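November, gone 5. Rain off at last. Did the Clurnov boxes first, then remembered the umbrellas, still in a heap since the Salem trip and smelling of coach.

Meant to be a ten minute job. Ha. The Flirkavby one went wrong twice, strap the wrong way round, panels all bunched – started over. Trick is to pull each panel out flat and lay them all the same way before you roll. Knew that. Never do it.

Must ring Handov about the order, 2 missing and they charged me for the lot. Tea not started. Silver one next, thin slippy stuff, wont hold a crease where you want it.
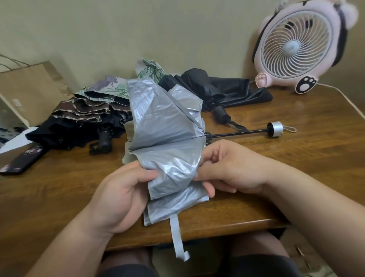
Roll it from the handle end and keep the strap out of the way till last, came the shout from the stairs, and stop squashing the ribs. Fine. Tried it. Black one and the flowery one can wait till after tea – if theres any tea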